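Ticket 199: Cream cloth on the joined table, marks and a seam that shows
Opened by: Harpreet Turcotte
Room: Eltora
Status: Open, waiting on cloth

Hi all! First, I love this table. The two sections together give us so much space, and the cream cloth makes everything on it look good. I want to get it right, so I'm logging what I find.

Problem 1. The cloth shows everything. Any speck or stray hair stands out on that color, and there are creases I can't smooth by hand. There's also a grayish mark near one edge.

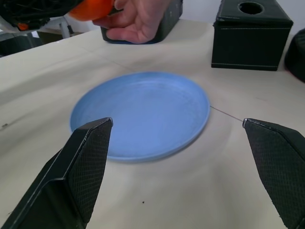 I tried a lint roller first and it did a great job on the dust. The gray mark took more work. A damp sponge did nothing, dish soap lightened it a little, and I stopped there so I wouldn't rough up the surface.

Problem 2. The seam. You can see the line where the two sections meet, and plates set down right on top of it rock a tiny bit. The light blue plate sits beautifully flat if I keep it on the near side of the line, so that's my fix for now.

Problem 3. The back row. I've got the padded bag at the far left, then the tissue box, then the round black piece, then the wire stand by the corner. I really like them all in black! But the tissue box won't stay square. Every time I pull a tissue it turns a bit, and I'd like a grip pad under it.

Update, 17 minutes later: pushed the sections together again from both ends. The line is fainter but still there. Row left as it was, plate back in the middle. 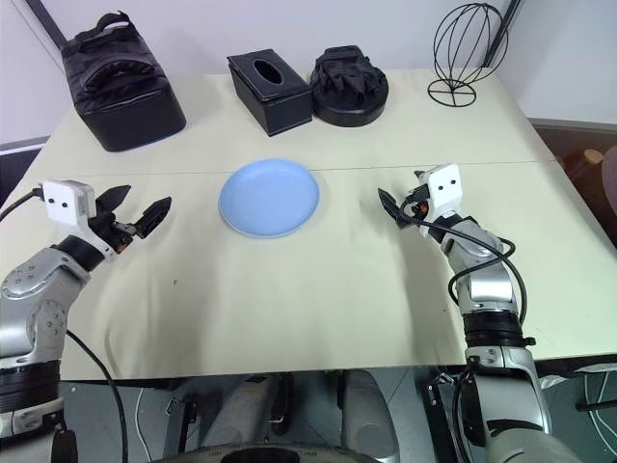
Trinh Phí: Try a felt liner under the cloth before you shove the tables any more. We put one down in the Charbonneau room and the rocking stopped right away. For the gray mark, baking soda paste, 2 rounds, and blot it. Please don't scrub.

Harpreet Turcotte: Felt, yes! Ordering a piece today, plus a grip pad for the tissue box. I'll do the paste tonight at 7 and post how the mark looks once it dries.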